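Plate handling: wrist view only against wrist plus fixed view

May 27, 2021

The plate task has now been run with the policy trained on wrist images alone. Earlier results, reported in the October issue, used a second camera on a stand behind the arm. The question this time was how much is lost when that second view is taken away, as it would be in most kitchens.

The method is behaviour cloning with a short history. The network receives the last three wrist images and the joint positions, and puts out a target for the gripper position, its rotation and the finger opening. No depth sensor is used and no model of the plate or the rack is supplied. Training data were collected by hand guidance and stored in the Florari format, so the same recordings can be replayed with either set of inputs. Both policies therefore saw identical motions and differ only in what they were allowed to look at.
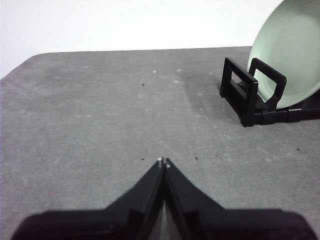
Manipulation and Learning Group, Fumley Laboratory

With the fingers nearly closed over the bare part of the table, the wrist view still takes in the plate's left rim and the two loop supports of the black rack. The rest of the plate lies outside the view. Any policy working from such images has to decide on an approach from a partial outline, and the plate is a pale mint green against a white wall, so contrast at the rim is modest.

Each policy was given 30 trials, with the rack moved between trials within a marked area. A trial counted as a success if the plate was gripped by the rim, lifted clear of the supports and set down flat. The two-camera policy failed 3 times. The wrist-only policy failed more often, and its failures were of one kind: the fingers arrived at the correct height but met the rear support before reaching the rim. Once the rim was between the fingers, the two policies behaved alike.

We tried one change to the training procedure. Recordings were cropped at random along the top and right edges, to make the network less dependent on seeing a fixed portion of the plate. After retraining, the wrist-only policy also failed 3 times in 30. The equal score should not be read as proof that the fixed camera is unnecessary. The test area was small, lighting was constant, and only one design of rack was used.

Table marks and specks were left as they were for all trials. In a separate check we masked them out in software and found no measurable change in the predicted motion.

The next round will use the Tapia rack, which holds plates closer together, and will be run on the Himska arm as well as the present one. Recordings and training settings for the work described above are on the group's shared drive under the plate task folder. The version with random cropping is stored separately and should not be merged with the original set.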